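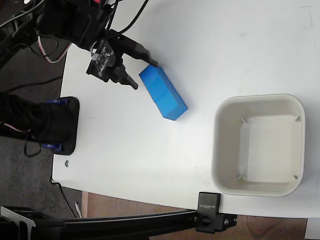 Storage of joined blocks in shared bins: request for guidance

Posted 18/06/2018 by Radoslava Oravec
Reading time: 2 minutes

Members are asked for their views on the storage of double blocks, meaning two cubes joined end to end. Our room at Narnadura holds 1,451 pieces, and the present rule is that every piece returns to a square bin at the close of a session. The rule does not state whether doubles are to be separated first. I would be grateful for replies from members who manage a similar inventory.

Reply from Igor Čierny

At Zelenák doubles are stored as they are. We checked 600 pieces in January and found that separated cubes were far more likely to be missing from the count. A double is easier to see on the floor. I recommend that the rule be amended to say so.

Reply from Birsen Erdem

I must disagree with the previous reply. Our inventory sheet lists single cubes only, and a double entered as one piece makes the sheet wrong. Staff at our site separate all doubles before the bin is put away. The work takes a few minutes - it has never delayed closing.

Reply from Lavanya Poojary

Both practices can be accommodated if the sheet has a second column. Ours has had one for two years. I would also ask members to consider the bin itself. We use square ones with rounded corners and a wide rim, kept on the right side of a white table. Blue doubles show up well against that surface, and a piece left behind is noticed at closing.
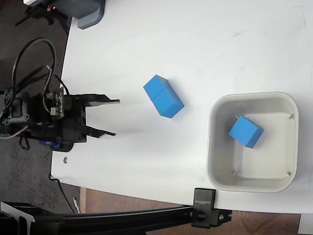

Reply from Jozefína Štefanec

I support the second column. I do not support white tables as a general requirement. Ours were purchased with 70 bins under one order, and the tops show every scuff and pencil mark. A gray top would be easier to maintain.

Reply from Birsen Erdem

A second column would meet my objection, provided that the total is still given in single cubes. Otherwise the yearly figures cannot be compared.

Reply from Igor Čierny

Agreed as to the total. I maintain that separating doubles each day is unnecessary handling.

Reply from Radoslava Oravec

Thank you for these replies. Narnadura will add the column and leave doubles joined until the next count. The question of table color is outside this request and may be raised in a separate thread.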